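Section 3. Placement and First Start
Plekalside entryway dehumidifier, user guide, revised Mar 16, 2022

Read this section before connecting the unit to power. It covers standing the unit in a hallway, mudroom or other small room, setting the target humidity, and fitting the drain hose.

Choosing a location

The unit draws air in through the rear grille and returns it through the top. Both openings must stay clear. Coats that hang over the top outlet are the most frequent cause of an early shutoff. Footwear, bags and mats should be moved away from the rear grille as well, as lint is carried into the filter and shortens the cleaning interval.

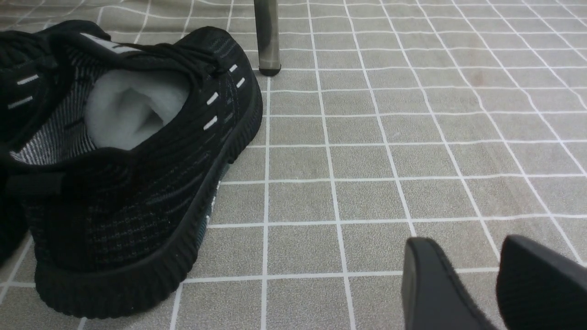
The unit should stand on a hard, level floor. Carpet blocks the condensate tray vent on the underside and must not be used, even with a board underneath.

1. Let the unit stand upright for 9 hours after delivery. The compressor oil needs this time to settle.
2. Remove the shipping tape from the tank, the rear grille and the cord clip.
3. Place the unit with the rear grille at least 3 inches from the wall.
4. Check that there are at least 28 inches of open space over the top outlet.
5. Press down on each corner in turn. If the unit rocks, turn the adjustable foot at that corner until it stops.
6. Route the cord along the wall - never under a mat or across a doorway.

CAUTION: The unit weighs 19 pounds with the tank empty. Empty the tank before lifting, and lift by the side recesses only.

Tile floors

Grout joints are lower than the tile face. A foot that sits in a joint may work loose from vibration and cause a buzzing noise. Shift the unit until all feet bear on tile. On tile laid diagonally to the wall, keep the unit parallel to the wall and adjust its position sideways; turning it to match the tile pattern reduces the clearance behind one corner.

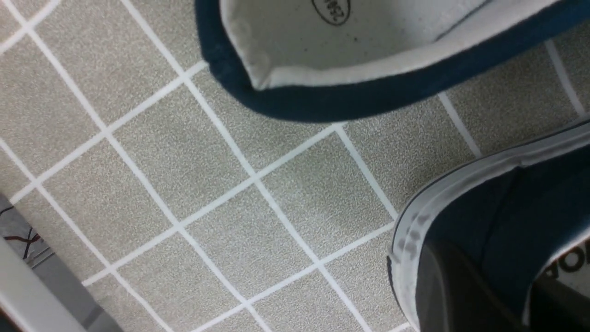

Square floor tile with white grout lines, laid diagonally.

The rubber foot pads (supplied in the accessory bag) may be used on smooth tile. Wipe the floor and allow it to dry before placing them.

First start

1. Slide the empty tank in until it clicks. The tank light goes out.
2. Plug the cord directly into a grounded wall outlet. Do not use an extension cord.
3. Press POWER. The fan starts at once. The compressor follows after a delay of 3 minutes.
4. Press SET until the display shows the humidity you want, then wait for the number to stop flashing.
5. Close outside doors and windows.

NOTE: In a closed room the displayed humidity can rise during the first hours of use. Water held in walls, coats and floor mats is being released into the air. Leave the setting unchanged.

Continuous drain

The Fledlow hose kit is sold separately. The hose must fall steadily from the unit to the drain, with no loops. Push the collar fully over the drain port and tighten the clip by hand. Do not route the hose behind furniture or a storage rack where it cannot be inspected.

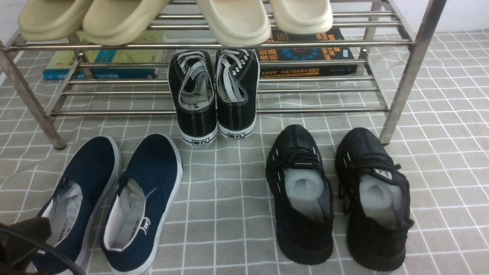

Aroha Stubbs asks whether the tank can be left out once the hose is connected. It cannot. The tank switch stops the compressor whenever the tank is missing, with or without a hose. Leave the tank in place and check it from time to time; water in it while the hose is connected means that the collar is not seated or the hose is kinked.

Units made before May have a threaded drain port and need the Gullham adapter ring. Thread it on by hand until snug. Do not use thread tape.

For filter cleaning and seasonal storage, see Section 4.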